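Flendorgate Library Opens Shared Drawing Room

The Flendorgate Library has opened a shared drawing room on its lower level, giving residents free access to markers, paper and work tables during regular library hours. The room replaces a storage area that had been closed to the public for several years. It was refitted over the winter and received its first visitors in February.

The project was directed by Anju Katiyar, the library's head of public programs. Ms. Katiyar said the library had received repeated requests for a place where adults and children could draw without bringing their own supplies.

"People were already drawing at the reading tables with whatever they had in their bags," she said. "We wanted to give them proper colors and a surface they did not have to worry about."

The room contains 40 seats. The tables have plain gray tops, chosen after a trial of several finishes. According to the library, a matte gray surface causes less glare under the ceiling lights than the white tables used upstairs, and brightly colored markers are easier to find on it at the end of a session. 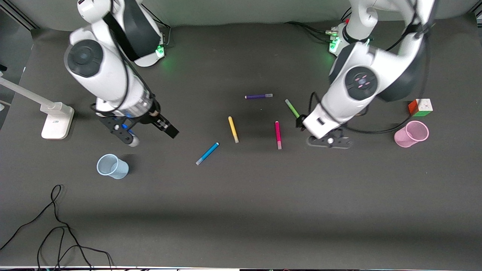 Supplies are kept on open shelves and are sorted by color. The opening stock included 900 markers, purchased through the regional supplier Ustitz as part of the library's annual materials order. Short, slender markers were preferred over the wide type, which younger children had found hard to close during the trial period. Visitors take the colors they need, set them out at their places and return them before leaving.

Each place also has a cup. Visitors are asked to use it for the markers they have finished with, so that staff can tell at a glance which ones are ready to go back on the shelves. Caps must be replaced before a marker is put away. Markers that have dried out should be handed in at the desk and should not be returned to the shelf.

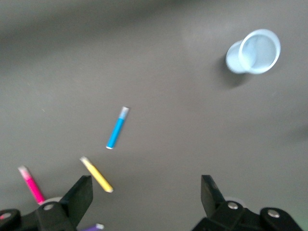 Blue, yellow, pink and purple markers with a translucent cup on one of the gray surfaces.

The refitting was carried out by Tokgöz, a local contractor that also renewed the library's entrance ramp. Work included new flooring, additional lighting and a wash basin near the door. Part of the cost was met by a grant from the Furonine Fund, with the remainder drawn from the library's building budget.

Attendance in the first month reached 977 visits, according to figures kept at the desk. The library reports that late afternoon has been the busiest period – largely school-age children accompanied by a parent – while mornings have been used mostly by adults.

The drawing room is open whenever the library is open. No reservation is needed for individual visitors or families. Groups of more than four are asked to speak with the desk in advance so that seats can be set aside together. Children under eight must be accompanied by an adult at all times.

Paint, glue and permanent ink are not permitted in the room. Finished drawings may be taken home or left at the desk for display in the stairwell, where the current selection will remain on view until the end of the spring term. Drawings left for display should carry the artist's first name on the back and may be collected once the selection has been changed.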